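로봇은 부엌에서 어떻게 일할까요?
트로니스데일 로봇 공개의 날 어린이 안내 자료

대상: 초등학교 3학년부터 6학년까지
펴낸 곳: 혼햄 로봇연구관 어린이교육실

혼햄 로봇연구관에서는 2021년 8월 21일 토요일에 ‘로봇 공개의 날’을 엽니다. 이날 어린이 여러분은 연구관 2층의 부엌 실험실을 찾아가 로봇이 그릇과 컵을 다루는 모습을 직접 볼 수 있습니다. 이 자료는 관람을 앞둔 어린이가 로봇이 일하는 방법을 미리 알아 두도록 만든 것입니다. 읽다가 어려운 낱말이 나오면 뒤쪽의 ‘낱말 풀이’를 먼저 보아도 됩니다.

1. 로봇이란 무엇일까요?

로봇은 주변을 살피고, 어떻게 움직일지 정하고, 그에 따라 몸을 움직이는 기계입니다. 선풍기도 움직이는 기계이지만 로봇이라고 부르지는 않습니다. 보통의 선풍기는 앞에 사람이 있는지 책상이 있는지 알지 못한 채 날개를 돌립니다. 로봇은 카메라나 감지기로 주변을 알아보고, 알아본 내용에 맞추어 움직임을 바꿉니다.

로봇의 생김새는 하는 일에 따라 다릅니다. 공장에서 무거운 부품을 옮기는 로봇은 굵고 튼튼한 팔 하나만 가지고 있기도 합니다. 바닥을 청소하는 로봇은 납작하고 둥근 것이 많습니다. 부엌 실험실에서 만나게 될 로봇은 팔이 2개이고, 팔 끝마다 손가락이 여러 개 달린 손이 있습니다. 연구원들은 이 로봇을 ‘플레스네스’라고 부릅니다.

2. 왜 부엌에서 실험할까요?

공장에서는 물건이 늘 정해진 자리에 놓입니다. 같은 나사가 같은 방향으로 한 줄로 들어오기 때문에, 로봇은 같은 움직임을 되풀이하면 됩니다.

집 안의 부엌은 사정이 다릅니다. 어제 오른쪽에 있던 컵이 오늘은 왼쪽에 있습니다. 접시는 포개져 있기도 하고 기울어져 있기도 합니다. 단단한 그릇과 얇은 종이컵이 나란히 놓일 때도 있습니다. 사람은 이런 것을 한눈에 알아보고 손을 뻗지만, 로봇에게는 하나하나가 풀어야 할 문제입니다.

부엌일에는 여러 가지 손동작이 들어 있습니다. 잡기, 들기, 돌리기, 기울이기, 끼우기, 내려놓기, 문 열기, 서랍 당기기가 모두 부엌 안에서 이루어집니다. 그래서 부엌은 로봇의 손과 팔을 연구하기에 알맞은 장소입니다.

3. 로봇의 몸을 알아봅시다

(1) 팔과 관절

여러분의 팔을 천천히 움직여 보십시오. 어깨, 팔꿈치, 손목이 차례로 움직입니다. 이렇게 뼈와 뼈가 이어져 움직이는 부분을 관절이라고 합니다. 로봇의 팔에도 관절이 있습니다. 로봇의 관절에는 대개 전동기가 들어 있어서, 전기가 흐르면 관절이 돌아갑니다. 관절 여러 개가 함께 돌면 손이 앞뒤, 위아래, 옆으로 움직입니다.

관절 하나가 조금만 잘못 돌아가도 손끝은 많이 어긋날 수 있습니다. 긴 막대의 한쪽 끝을 잡고 살짝 돌려 보면 반대쪽 끝이 크게 움직이는 것과 같은 까닭입니다. 그래서 로봇은 관절이 얼마나 돌아갔는지를 계속 잽니다.

(2) 손

로봇의 손에는 여러 종류가 있습니다. 집게처럼 2개의 판이 벌어졌다 오므라드는 손도 있고, 사람의 손처럼 손가락이 여러 개인 손도 있습니다. 집게 모양의 손은 구조가 간단하여 고장이 적습니다. 손가락이 여러 개인 손은 만들기 어렵지만, 컵처럼 둥근 물건을 감싸 잡을 수 있습니다.

손가락이 많은 손을 움직일 때에는 엄지의 자리가 중요합니다. 여러분도 엄지를 쓰지 않고 물컵을 들어 보면 그 까닭을 알 수 있습니다. 다른 손가락이 컵의 한쪽을 감쌀 때 엄지가 반대쪽을 받쳐 주어야 컵이 미끄러지지 않습니다. 이 실험을 할 때에는 물을 담지 않은 플라스틱 컵을 사용하십시오.

(3) 눈의 역할을 하는 카메라

로봇은 카메라로 앞을 봅니다. 그러나 카메라가 찍은 영상은 컴퓨터에게 수많은 작은 점의 모임일 뿐입니다. 컴퓨터는 그 점들의 색과 밝기를 살펴 어디까지가 컵이고 어디부터가 조리대인지 구별해야 합니다.

투명한 물건은 특히 구별하기 어렵습니다. 투명한 병은 뒤에 있는 물건의 색이 그대로 비쳐 보입니다. 반짝이는 금속도 어렵습니다. 빛이 되비치면 없는 무늬가 있는 것처럼 보일 수 있습니다.

(4) 전선

로봇이 움직이려면 전기가 필요합니다. 전선은 전기를 나르는 길이며, 신호를 주고받는 길이 되기도 합니다. 실험실에서는 여러 장치를 이어서 쓰기 때문에 바닥에 전선이 많습니다. 배터리를 싣고 다니는 로봇도 있으나, 배터리가 크면 로봇이 무거워지고 작으면 오래 일하지 못합니다.

4. 컵 하나를 옮기려면

여러분이 조리대 위의 컵을 식기세척기로 옮긴다고 생각해 봅시다. 아마 몇 초면 끝날 것입니다. 로봇은 같은 일을 다음과 같이 나누어서 합니다.

첫째 단계, 찾기.
카메라로 둘러보고 컵이 어디에 있는지 알아냅니다. 컵까지의 거리도 계산합니다.

둘째 단계, 잡는 방법 정하기.
컵의 위쪽을 잡을지 아래쪽을 잡을지, 어느 손을 쓸지 정합니다. 손잡이가 있는 컵이라면 손잡이의 방향도 살펴야 합니다.

셋째 단계, 다가가기.
다른 물건에 부딪치지 않는 길을 골라 손을 뻗습니다. 컵에 가까워지면 속도를 줄입니다.

넷째 단계, 잡기.
손가락을 오므립니다. 힘이 너무 약하면 컵이 떨어지고, 힘이 너무 세면 컵이 찌그러지거나 깨집니다. 종이컵과 플라스틱 컵과 유리컵은 알맞은 힘이 저마다 다릅니다.

다섯째 단계, 옮기기.
컵을 든 채로 팔을 움직입니다. 손에 물건을 들면 손의 크기가 커진 것과 같으므로, 컵이 다른 곳에 부딪치지 않는지도 함께 계산합니다.

여섯째 단계, 내려놓기.
식기세척기의 그릇 선반에는 가느다란 살이 여러 줄로 서 있습니다. 컵은 보통 입구가 아래를 향하도록 뒤집어 놓습니다. 로봇은 손목을 돌려 컵의 방향을 바꾸고, 알맞은 자리에 맞춘 뒤 손가락을 폅니다.

손목을 돌리기 어려운 자세일 때에는 한 손에서 다른 손으로 컵을 넘겨주는 방법이 있습니다. 이 동작을 ‘건네기’라고 합니다. 건네기를 할 때에는 받는 손이 컵을 단단히 잡은 다음에 주는 손이 손가락을 펴야 합니다. 순서가 바뀌면 컵은 바닥으로 떨어집니다.

5. 로봇은 어떻게 배울까요?

로봇에게 움직임을 가르치는 방법은 여러 가지입니다.

먼저 사람이 움직임을 하나하나 적어 주는 방법이 있습니다. “팔을 앞으로 뻗어라. 손가락을 오므려라.” 하는 식으로 차례를 적은 것을 프로그램이라고 합니다. 프로그램은 정해진 일을 정확히 되풀이할 때 좋지만, 컵의 자리가 바뀌면 그대로 쓰기 어렵습니다.

다음으로 사람이 시범을 보이는 방법이 있습니다. 조종 장치로 로봇의 팔과 손을 움직여 컵을 옮기면, 컴퓨터가 그때의 영상과 관절의 움직임을 함께 기록합니다. 이런 기록을 많이 모으면 컴퓨터는 ‘컵이 이쪽에 보일 때에는 팔이 이렇게 움직인다’는 관계를 찾아냅니다. 연구관에서는 이 방법을 쓰는 연습 계획을 ‘카엠바 과정’이라고 합니다.

카엠바 과정의 첫 묶음에서는 시범 600번을 기록하였습니다. 그 가운데 끝까지 올바르게 이루어진 464번을 골라 로봇의 학습에 사용하였습니다. 나머지 기록에는 컵을 놓치거나 선반의 엉뚱한 자리에 놓은 것이 들어 있습니다. 이 기록도 버리지 않고 보관하며, 어떤 자세에서 실수가 생기는지 알아볼 때 꺼내어 씁니다.

컴퓨터 안에 부엌을 그려 놓고 그 속에서 연습하게 하는 방법도 있습니다. 이를 모의실험이라고 합니다. 모의실험에서는 컵을 아무리 떨어뜨려도 깨지지 않습니다. 다만 진짜 컵의 무게나 미끄러움을 컴퓨터 안에 똑같이 옮기기는 어려우므로, 마지막에는 반드시 진짜 물건으로 시험합니다.

6. 로봇이 어려워하는 일

연구원들은 4월에 어린이 관람객에게서 미리 질문을 받았습니다. 가장 많이 나온 질문은 “로봇은 왜 천천히 움직이나요?”였습니다. 새로운 동작을 시험할 때에는 일부러 속도를 낮춥니다. 느리게 움직이면 사람이 잘못을 빨리 알아차리고 멈출 수 있습니다.

“로봇도 설거지를 싫어하나요?”라는 질문도 있었습니다. 이 로봇에게는 좋고 싫은 마음이 없습니다. 다만 물과 세제가 묻은 그릇은 미끄러워서 다루기가 더 어렵습니다. 또 물이 들어가면 고장 나는 부품도 있으므로, 이번 시연에서는 물을 틀지 않고 그릇 옮기기만 합니다.

“로봇이 우리 집에 언제 오나요?”라는 질문에는 날짜를 정하여 대답할 수 없습니다. 집집마다 부엌의 크기와 모양이 다르고, 아기나 동물이 함께 사는 집도 있습니다. 로봇이 그런 곳에서도 안전하게 일할 수 있는지 오랫동안 확인해야 합니다.

7. 공개의 날에 하는 일

부엌 실험실 관람은 다음 순서로 진행합니다.

먼저 교육실에 모여 안전 교육을 받습니다.
이어서 연구원의 안내에 따라 부엌 실험실로 이동합니다.
노란 선 바깥에 서서 로봇의 그릇 옮기기 시연을 봅니다.
시연이 끝나면 질문 시간을 가집니다.
마지막으로 교육실에 돌아와 관람 기록장을 씁니다.

시연 중에 로봇이 컵을 떨어뜨리거나 동작을 멈추는 일이 있을 수 있습니다. 연구원이 로봇을 살피는 동안에는 제자리에서 조용히 기다려 주십시오.

8. 꼭 지켜야 할 약속

노란 선 안으로 들어가지 않습니다.
로봇의 팔이 멈추어 있어도 만지지 않습니다. 멈춘 팔이 다시 움직일 수 있습니다.
바닥의 전선을 밟거나 당기지 않습니다.
실험실에서는 뛰지 않습니다.
빨간 비상 정지 단추는 연구원만 누릅니다.
사진은 찍을 수 있으나 플래시는 끕니다. 갑자기 밝은 빛이 비치면 로봇의 카메라가 물건을 잘못 알아볼 수 있습니다.
긴 머리는 묶고, 목도리나 긴 끈이 달린 옷은 교육실에 벗어 둡니다.

9. 집에서 해 보는 활동

활동 하나: 로봇처럼 말하기
두 사람이 짝이 됩니다. 한 사람은 눈을 감고 로봇이 되고, 다른 사람은 말로만 설명하여 플라스틱 컵을 옮기게 합니다. “저쪽으로”라는 말은 쓰지 않고, “오른쪽으로 손 한 뼘만큼”처럼 자세히 말합니다. 역할을 바꾸어서도 해 봅니다.

활동 둘: 손가락의 힘 살피기
빈 종이컵을 떨어지지 않을 만큼만 약하게 잡아 봅니다. 그다음 마른 콩을 조금씩 넣으면서 손가락의 힘이 어떻게 달라지는지 느껴 봅니다. 관람 기록장에 느낀 점을 써 오면 질문 시간에 발표할 수 있습니다.

활동 셋: 일의 단계 나누기
양치질이나 신발 신기처럼 날마다 하는 일을 하나 고릅니다. 그 일을 되도록 작은 단계로 나누어 적습니다. 다 적은 뒤에는 가족에게 읽어 주고, 적힌 대로만 움직여 달라고 부탁합니다. 빠진 단계가 있으면 고쳐 씁니다.

10. 낱말 풀이

감지기: 빛, 소리, 힘, 거리 등을 알아내는 장치. 센서라고도 합니다.
관절: 두 부분이 이어져 움직일 수 있는 곳.
모의실험: 실제와 비슷한 상황을 컴퓨터 안에 만들어 놓고 하는 실험.
비상 정지 단추: 위험할 때 로봇을 곧바로 멈추게 하는 단추.
시연: 여러 사람 앞에서 직접 해 보이는 것.
전동기: 전기의 힘으로 돌아가는 장치. 모터라고도 합니다.
조종: 기계를 뜻대로 움직이게 다루는 것.
프로그램: 컴퓨터나 로봇이 할 일을 차례대로 적은 것.

11. 보호자와 선생님께

부엌 실험실 관람에는 보호자 또는 인솔 교사가 함께하여 주시기 바랍니다. 실험실 안에는 음식물을 가지고 들어오실 수 없으며, 관람객의 가방은 교육실 보관함에 넣어 주시기 바랍니다. 휠체어를 이용하는 어린이는 도착하여 안내대에 말씀해 주시면 승강기로 안내합니다. 관람 기록장은 당일 교육실에서 한 사람에 한 권씩 나누어 드립니다.

이 자료는 학교 수업과 가정 학습에 자유롭게 복사하여 사용하실 수 있습니다. 내용을 고쳐서 사용하실 때에는 혼햄 로봇연구관 어린이교육실로 알려 주시기 바랍니다. 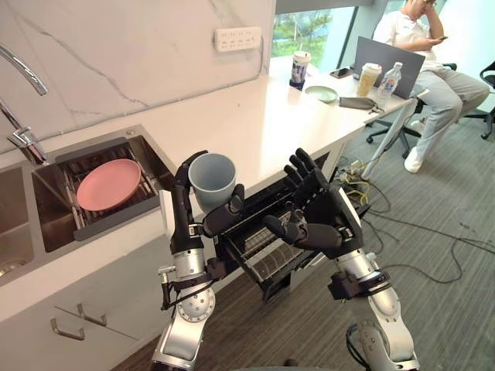
조리대 앞의 로봇. 한 손은 플라스틱 컵을 쥐고, 다른 손은 손가락을 펴고 있다.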